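Desk mats on a marble-pattern top

tokgoz_301
The marble-pattern top on my bench shows every mark. Has anyone layered mats over theirs? Looking at an 80 cm one from Belletti.

pinmill
I've got two down. They overlap and it's fine.

Hobbs_end
Wouldn't do it. You get a ridge where they cross and anything small ends up sitting crooked. Buy one big one.

tokgoz_301
One big one is 3 times the price at Jirneria though.

pinmill
Never had trouble with the ridge — I just keep the work off it. Speckled black one on the left, laid diagonally, pink on the right.

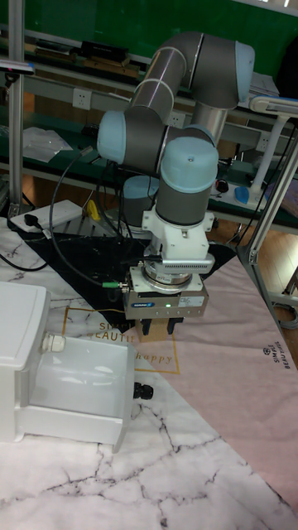

Black mat and pink mat, marble pattern round the edges

Hobbs_end
The diagonal would drive me mad. And I couldn't have "happy" written on my bench.

pinmill
It's only a word, with a thin gold outline round it. Each to their own.

tokgoz_301
I like the pink. Going to try two.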